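Mietroboter, zweite Runde

Seit März vermietet Plesitel seinen Zweiarm-Service tageweise, Einrichtung inklusive, und wir haben uns in Hultolcombe zwei Tage lang am Kabelstecken versucht. Also: versuchen lassen.
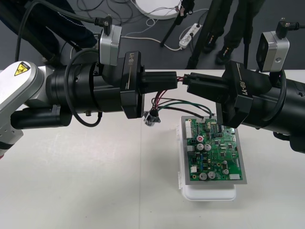
Der Tarif nennt sich Inon und ist so übersichtlich wie eine Stromrechnung. 36 Stunden Vorlauf, danach kostet jede Stunde extra. Rote, schwarze und grüne Litzen zwischen zwei Greifern, darunter eine dicht bestückte Platine: Für solche Fummelei wirbt der Prospekt mit »100 Prozent Gelassenheit«. Die Gelassenheit ist nicht im Grundpreis enthalten. Das Handbuch schon, es hat 223 Seiten, und das Kapitel über Stecker beginnt ungefähr auf Seite 100.

Wer Kleinserien mit ständig wechselnden Kabelsätzen hat, sollte trotzdem einen Probetag buchen.

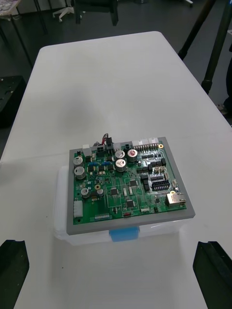
Pramila Dubey rät davon ab, den Probetag auf einen Dienstag zu legen: Da sei die Hotline nur bis zwölf besetzt, und die Fragen kämen um eins.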